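Setting up a movie night at home, outdoor or indoor, on the cheap

Ok so I get the same email every August. People want to do a movie night in the yard or the living room and they think they need a thousand bucks of gear. You don't. I've run ours in Magagula for years with a used projector and a bedsheet, then a real screen later. Quick version of how I do it.

Before you buy anything
Measure the throw. That's the distance from the projector lens to wherever the picture lands. Grab a tape measure, write it down, check it against the chart in the projector manual. Most cheap ones want 10 feet or so to fill a decent screen. If your room is short, get a short throw model or move the couch. I moved the couch.

The screen
White wall is fine. Matte paint, no gloss, gloss gives you a hot spot in the middle. No wall? Flat white sheet, ironed, pulled tight on all four sides. Clamps from the hardware store. Not tape, tape lets go halfway thru the second act. If you're outside put weight on the bottom edge or the whole picture ripples every time there's a breeze.

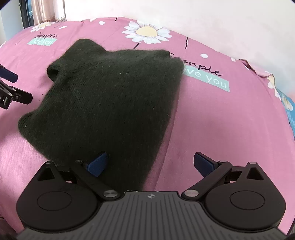
Once the screen's up, set the projector dead center and level. Keystone correction will square up a crooked picture but it eats sharpness, so only use it for the last little bit. Move the box first. Then focus on something with small letters, the menu screen is good. Walk up close and look.

Sound
This is where people mess up. The speaker inside a projector is awful, all of them. Run a cable from the headphone jack to any powered speaker you've got. Bluetooth works but lips and voices can drift apart, and once you notice it you can't stop noticing. If you have to use bluetooth look for an audio delay setting on the player. Put the speaker by the screen, not by the projector. Voices should come from where the faces are.

Start time
Outdoors you cannot beat the sun. Look up sunset, add half an hour, that's when the movie starts. Run a couple of shorts before that if kids are getting antsy, cartoons hold up ok in low light. Dark moody stuff does not. Save your noir for late or for indoors with the curtains shut.

Comfort
Blankets on the ground first, something waterproof under them. Low chairs behind, tall chairs in the very back. Tell everybody to bring a layer even if the afternoon was hot.

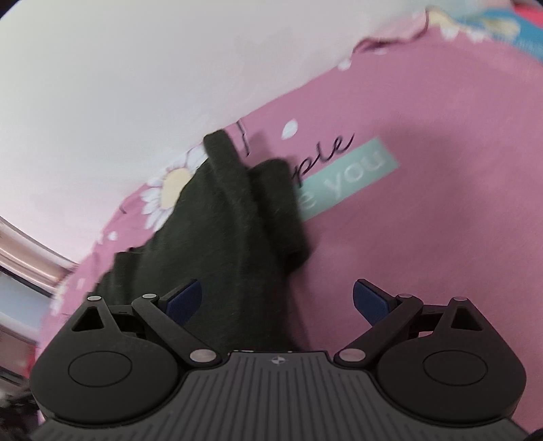 Green knit on the pink bedding.

Picking the movie
Pick it ahead of time. One person picks. Voting on the night takes longer than the movie. My rules, take em or leave em:

- under two hours if there's kids
- check the subtitles are readable from the back row before anyone sits down
- download it, don't stream it, yard wifi is garbage
- have a backup, discs skip and files go missing

For a mixed crowd I go with comedies or a heist movie. Anything where you can miss two minutes getting a drink and still follow. Horror is great with grownups. Slow dramas die outside, too many bugs and neighbors.

Also if it's more than your own friends and family, or you're charging, or it's a park, you need a public performance license. Ask whoever handles the title. Do this weeks ahead, not the day before.
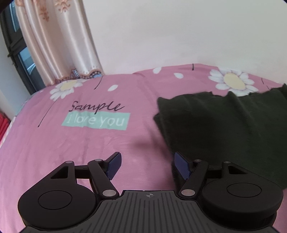
Nandi Du Plessis wrote in that she'd skip the projector menu for focusing and pause on the end credits of whatever you're about to watch, because the small white names on black show you the soft corners right away. Tried it. She's right, I do it that way now. Just don't let the kids see the ending.

Running the night
Turn the projector on ten minutes early so the fan and the picture settle. Kill the porch light, and the kitchen light, and ask the neighbor nicely about theirs. Extension cord goes around the crowd and never through it. Tape down any bit that crosses a path. Volume check from the back row, then knock it down a notch after ten o'clock.

When its over let the fan finish before you pull the plug. Roll the screen, don't fold it, folds show up as lines forever. Coil the cables loose. Count your clamps, they like to stay in the grass.

My whole setup came to 165 bucks, used projector included. Next one I'm writing up is running two speakers off one jack.

Contact | Copyright Urnik Movie Nights | Back to top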